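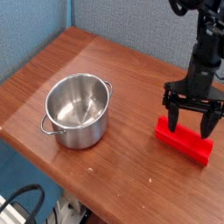 My mother-in-law owned one good table, and for 22 years the family ate next to it. Meals happened in the kitchen, on a folding card table with a bad leg, while the good one waited in the front room for company of a quality that never quite arrived in Terndale. When she died it came to me, along with a stack of felt pads and a bottle of oil she had labeled in her own hand. A reddish-brown wooden top with a gloss on it, like the one in the photograph, can turn a sane adult into a museum guard. You start by asking people to lift their glasses. Before long a bare steel pot set straight down on the grain is enough to make you leave the room.

I am not alone in this. Terndale is full of furniture that is being saved. Chiyo Yokoyama has run the repair shop on Rodden Street for 19 years, and she divides her customers into the ones who bring in a table because it has been used and the ones who bring it in because it hasn't. The second group is bigger and pays better. They want a scratch taken out that she has to tilt her head to find.

"They ask me how to keep it perfect," she told me, rubbing at a chair arm with her thumb. "I say put it in a crate. Some of them write that down."

Her own dining table has a burn on it the size of a saucer. A nephew did it with a skillet. She could fix it in an afternoon and has been meaning to since he was in middle school. He's a dentist now.

The saving habit goes well past furniture. Ermira Krasniqi, two doors down from me, keeps a set of towels no human being has ever been dried by. Sang Tôn has a bottle of plum wine he is holding for an occasion, and he has turned down two weddings and a retirement as not quite it. I asked what would qualify. He said he'd know. His wife, from the next room, said he wouldn't.

I did try to get professional advice. Heiðrún Nørgaard, who used to appraise estates and now mostly gardens, came over and looked at the table for less time than it took me to make the coffee. It was a decent table, she said. There were a great many decent tables. People hang on to them for their kids, the kids already have tables, and she would be called in to explain to everyone what brown furniture goes for these days. Then she put her cup down on the wood, with no coaster, and asked if I had any cake.

I watched that cup for the whole visit. It left a ring, pale and perfectly round, a little left of center. I got out the labeled bottle of oil and read the label, which said only "good oil," and I put it back under the sink.

We've eaten in the front room since then. The card table went out to the curb and was gone by supper.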